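Gostik Leak Alarm - Set-Up Guide
Section 4: Pucks, hub and first test
Rev. 5/5/23, T. Giáp

Do section 3 first (hub on wifi, app installed). If the hub light is still amber, stop and go back.

What you need: hub, pucks, the flat probe cable, a cup of tap water, paper towel. No tools.

4.1 Pick your spots

1. Walk the house. Anything with a water line or a drain gets a puck. Water heater first, then kitchen sink, dishwasher, washer, toilets.
2. Low spots win. Set a marble on the floor, see where it rolls, puck goes there.
3. Keep pucks clear of radiators and floor vents.

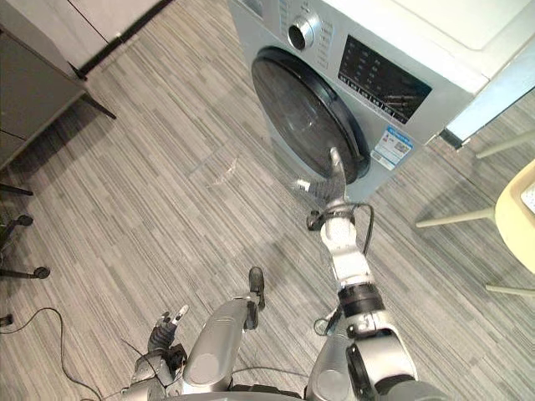 Fig. 4-1. Front-loading washer, knob and display above the door.

CAUTION: Unplug nothing while reaching behind an appliance with wet hands. Dry off, then reach.

4.2 Wake the pucks

1. Pull the plastic tab. One beep.
2. No beep: battery is in upside down. Plus side faces the lid.
3. Hold the puck within arm's reach of the hub. Open the app, tap Add.
4. Type the 4-digit pairing code. Factory code is 1209. Change it when the app asks, please.
5. Name it. "Heater", "Sink left", whatever you'll understand at 3 am.
6. Repeat, one puck at a time. Two awake together and the app gets confused.

NOTE: The hub holds 13 pucks. Need more, get the Dalel extender, see section 7.

4.3 Carpet

Pucks read bare floor. On carpet the contacts sit too high and you get a late alarm or none.

1. Plug the flat probe into the side jack until it clicks.
2. Run the probe along the baseboard, contacts down.
3. Do not tuck it under the pad. It traps damp and you will get flase alarms all week.

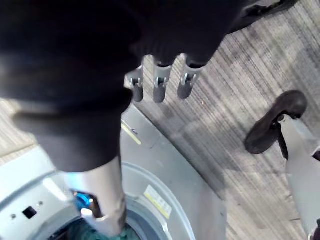

Fig. 4-2. Three fingertips over the carpet, black sleeve above.

4.4 Hard floor

1. Wipe the spot. Dust and soap film both cause trouble.
2. Set the puck label up. Feet must touch, all of them. Rocking puck = no reading.
3. Tape is ok on the sides only, never across the contacts.

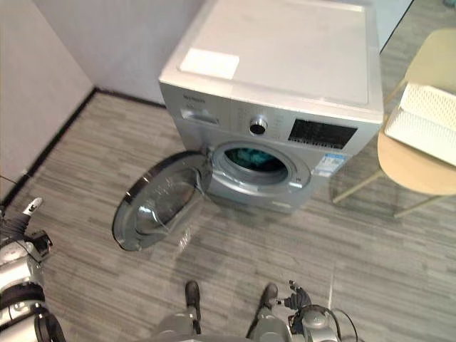

Fig. 4-3. Silver washer on plank flooring, near the corner.

4.5 Test

1. Wet a fingertip, touch both contacts. Siren within a few seconds, 87 dB, so warn the house and the dog.
2. Phone should buzz too. If only the puck sounds, check notifications in the app.
3. Press the puck once to silence. Dry the contacts.
4. Next puck. Do all of them, even the ones that paired fine.
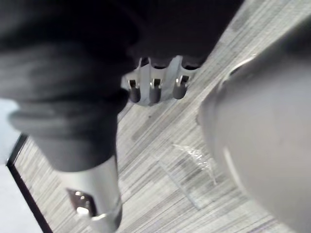
5. Log the test date in the app. It will nag you again in July and every six months after that.

CAUTION: Siren keeps going until the contacts are dry. Taking the battery out does not clear the alert on the hub, you have to do that in teh app.

4.6 Batteries

CR2450 only. Low battery is one chirp a minute. Replace it within the week and re-test that puck (4.5, steps 1 to 3). No need to pair again.

Auto shutoff owners (Tania valve): go to section 5 now, leave the water main on.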